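About Himness

We write the software that sits between a pair of robot arms and the person who would like them to do something useful. 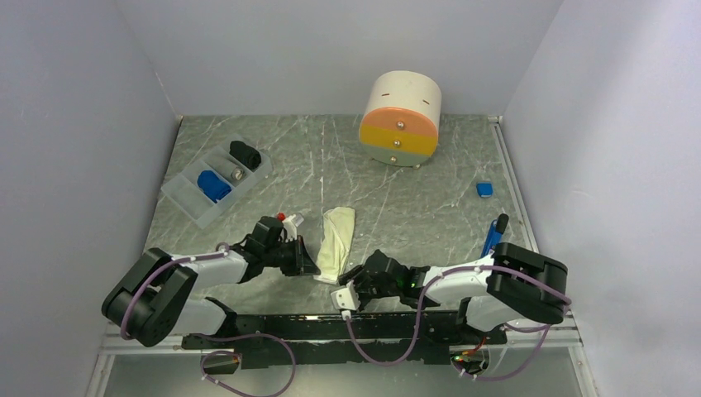

Gianni Ferri once told us that he had stopped reading robotics websites altogether, as they all promised him a butler and what he wanted was a planner that would say why it had given up. We've kept that remark on the wall of the kitchen ever since, and a fair bit of what we've built over the years comes back to it in one way or another.

Himness started out with three of us sharing a long bench at the back of a joinery in Plurnwood, with sawdust in the keyboards and a kettle that tripped the power if anyone was compiling at the same time. There are 11 of us now, in a proper office with its own kettle, and we still do our planning meetings standing up, which is a habit left over from not having enough chairs. We're a mixed lot. A few of us came from control engineering, a couple from computer games, and one from mapping forestry roads (who will tell you, at some length, that folding a cloth is harder than finding a road under trees, and by now we all agree with her).

What we do

Most of our work is on small, ordinary, tabletop jobs for two arms. Folding a strip of cloth, putting rolled things into the compartments of a tray, opening a little drawer by its knob. They sound modest, and they are, but soft things and shared space between two arms will find every weak spot in a planner, and we've grown very fond of them for that reason.

Our main product is Grasar, a motion planner and scheduler for paired arms. You give it a goal and a model of the workspace, and it works out which arm should go where, in what order, and how to keep the two of them out of each other's way. When it can't find a plan, it tells you so in a plain sentence, naming the joint or the obstacle that got in the way – we spent the better part of a winter on those sentences, and we'd do it again. The test suite has 97 scenarios in it at the moment, every one of them added by somebody here who had been caught out by it first. We run the lot overnight, and whoever is in earliest reads the results and puts the toast on.

Sandhu is the perception side of the house. It takes the view of the workspace and keeps a running estimate of what is on the table and where the edges of it are. Cloth is the thing we've laboured over most. A mug has the same shape whichever way you turn it, more or less, but a folded cloth changes every time it's touched, so Sandhu carries its doubts along with its guesses and passes both to the planner. If it isn't sure which edge is the top layer, Grasar hears about it and can ask for another look before moving in.

Around those two we've built up a collection of smaller tools: a log viewer that lets you scrub back and forth through a run, a calibration helper, and a simulator that's honestly a bit slow but behaves itself. The viewer is the one visitors always ask to take home, and they can, it's free.

How we work with people

Our customers are mostly university labs and small manufacturers, and we like to begin with a visit. We bring a laptop, you show us the job, and we try to be frank about whether our software suits it. Sometimes it doesn't, and we'll say so and point you towards someone better placed to help. If it does, you'll have the same two people looking after you from the first install onwards, so you won't need to explain your setup again every time you ring.

We put out a new version of Grasar every 3 months, with release notes written in everyday words by the person who did the work. Bugs we know about are listed at the top.

Come and say hello

We hold an open afternoon each May, with demonstrations from 11 in the morning (yes, we know that isn't the afternoon, it grew) and a long table of food afterwards. Students are very welcome, and so are sceptical uncles. If you'd like to drop in at another time of year, send us a note through the contact page and we'll find an hour for you. The entrance is on the side of the building, past the bicycle racks – the front door sticks.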